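Tiled play counter - white grout or gray? And what to do with the play food

Forum: Home and Making > Playrooms and Small Furniture
Started May 2020

tegelmoes
Hello to all. I am new in this part of the forum, I was until now only reading. Please excuse my English, I learn it mostly from sewing instructions.

I am building a play shop counter for my children. The body is finished, it is an old chest of drawers with the upper drawer removed. Now I must make the top. I have bought small square tiles in light pink, matte, from a rest lot at Harinach. They come on mesh and they are real ceramic, so the top will be heavy, but the chest is strong and it is screwed to the wall.

My questions are two.

First, the grout. My sister says white grout on a children's counter is a mistake and I will regret it in one week. I like the white very much. With gray the pink looks to me like an old bathroom.

Second, the storage of the play food. We have too much of it and it lives in a plastic box under the bed. The children turn the whole box over on the floor when they want one carrot. I would like something on the counter which looks nice and something for the "customer" to carry the shopping. What do you use?

The top is 1,181 mm long, if this is important for someone.

pinboard_lou
Welcome! Pink tiles sound lovely. Go white. It's play food, they are not chopping beets on it.

grout_and_about
I have to disagree with Lou. I did a white grouted table top for my kids and it was gray by December anyway, only not an even gray. Markers, play dough, bananas, you name it. If you pick a light gray from the start you get to decide what gray it is. A warm light gray next to pink does not look like an old bathroom, it looks soft. White next to pink looks like a bathroom.

tegelmoes
Thank you both. So it is one against one, plus my sister, who does not want to register here but has asked me to count her vote.

May I ask grout_and_about, did you seal the grout? I have read two different things. On the Moroz bag it is written to wait and then seal, and in the shop the man told me that sealing is only for floors.

grout_and_about
I did not seal it, and that may be the whole story, I admit. If you go with white, seal it, and do it twice. But I still say gray.

halfpast_teatime
Sealed white here, three years old. There is one orange spot in a corner and the rest is fine. We wipe it with a damp cloth and a little dish soap, and now and then I go over the lines with a toothbrush. The sealer was a water-based one and did not change the color at all. Do let the grout dry properly first. I was impatient with a different project (a tray) and got cloudy patches that never went away.

On storage: we had baskets and I did not like them. Small pieces go to the bottom and get forgotten. Something shallow is much better, so they can see everything without digging.

mossycrate
Shallow, yes. But put out less, too. We keep most of it in a lidded crate in the closet and only bring out a few pieces. After some weeks I swap them. My kids play longer with five things than with the full crate. For carrying, please not a metal cart. Our floor has never recovered.

pinboard_lou
Cloth bags for carrying! Ours came with the drugstore shopping. They wash, they fold up, and you can hang them on a hook on the side of the counter. My daughter packs and unpacks the same bag the entire morning.

corvina_b
I will be the unpopular one. A tiled top for small children is cold, hard and loud. Everything they drop on it makes noise, and if a head meets the edge it is the tile that wins. We took ours off and put a piece of cork on. If the tiles are already bought, at least put a wooden strip at the front edge and round it well.

tegelmoes
Corvina, you are not unpopular with me. The edge was also my worry. I have now a beech strip from Tillico, rounded with sandpaper, and it will stand a little higher than the tiles so nothing rolls off. The noise I must accept. We live on the ground floor and the neighbor over us is playing drums, so he cannot say much.

Mossycrate, I like the idea with the few pieces. I have tried it yesterday in secret with the box, and the children did not ask for the rest. They asked for breakfast.

mossycrate
Ha. Mine always ask for the one piece that is put away, so you are lucky.

grout_and_about
How wide are your grout lines going to be? With small mosaic tiles there is a lot more grout than people expect. That is the other reason I vote gray. You are not cleaning a few lines, you are cleaning a whole net of them.

tegelmoes
The gaps are given by the mesh, I cannot change them without cutting it all apart. Yes, it will be a net. I have thought about it for two evenings and I have decided for the white. I am sorry! I will seal it two times as you said, and if it turns gray I will come back and write that you were right.

grout_and_about
I will hold you to that. Good luck with it.

tegelmoes
Hello again. The counter is ready and in use. I will write a little how it went, perhaps it is useful for the next one who searches for this.

The tiles went on easily. I began in the middle and not at the wall, and this was good, the wall is not straight. The cut row is at the back where it is less visible. I broke more tiles than I planned, the small ones jump out of the cutter. In the end I nibbled them with the pliers.

The grout was the unpleasant part. I mixed too much and it became hard in the bucket before I was at the end, so there are two batches in there. I cannot see the difference, my sister says she can. I waited longer than on the bag and then sealed two times with a small brush, only the lines, and wiped the tiles after each section.

For the food I took a fluted glass bowl with a thin gold rim that was standing in our cabinet without work. It is shallow, so one sees all, and I find the amber-brown glass beautiful on the pink. And for the shopping there is a canvas bag, as Lou said.
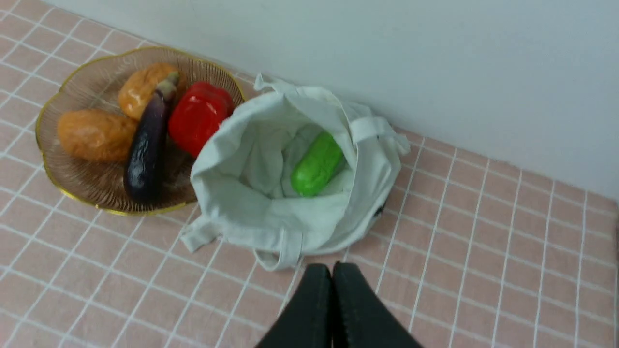 Today on offer: two rolls, one eggplant, one red pepper. Bag is included in the price.

The rolls are the best sellers, the eggplant was until now sold only to me. I have paid 800 for it, the currency was not explained.

pinboard_lou
Oh, that pink! And that eggplant is so shiny. I am so glad you stayed with white. The bag looks very well loved already.

halfpast_teatime
Beautiful. The bowl is what makes it for me, my grandmother had something in that color and we were never allowed to touch it. Where are the tiles from again? I would like them for a window sill.

corvina_b
The counter is pretty and I take back half of what I said. But a glass bowl on a ceramic top, for children? I would be nervous every minute. There are bamboo bowls in the same kind of size for very little money.

tegelmoes
You are right to ask this. The rule in our house is that the bowl stays on the counter and only the food moves. The older one is strict about it, more strict than me. The younger one is at the counter only when I am in the room. When I am not there, the bowl goes on the shelf. But I have looked for a wooden one too, and perhaps I will change it. It would be a pity for the color.

The tiles were a rest lot from Harinach, so I do not know if they have more. I had the last boxes of the light pink. They had also a mint green.

mossycrate
I'm with corvina on the glass, sorry. We had a glass jar in our play kitchen for less than a day. It depends on the child, of course. A shallow enamel dish also looks nice and can survive a fall.

pinboard_lou
I grew up with real cups in my play kitchen and broke two of them, and after that I was careful. I think people can decide this for their own kids.

corvina_b
Sure they can. I only said I would be nervous.

grout_and_about
I looked at it for a long time and I must say the white is very bright and neat. It is also new. Please post again in December.

tegelmoes
I will do it! I have made a note on the calendar in the kitchen, it says only "grout" and my husband has asked if it is a birthday.

One question more, if I may. The bag does not like to stand open when it is empty. The children want that it stands open on the counter so they can drop the things in from above, and after a while it sinks together. Has someone a trick? I thought of a piece of cardboard in the bottom.

pinboard_lou
Cardboard works but goes soft. I cut a base from an old plastic folder and covered it in a scrap of cotton. Take it out before washing.

halfpast_teatime
Or sew a strip of stiff interfacing inside the top hem. Then the opening keeps its shape and the rest can flop as it likes. You said you sew, so that should be quick for you.

tegelmoes
The interfacing is a very good idea, I have still some left from a Tetcombe pattern, the one with the stiff collar. I will try it this evening when the shop is closed.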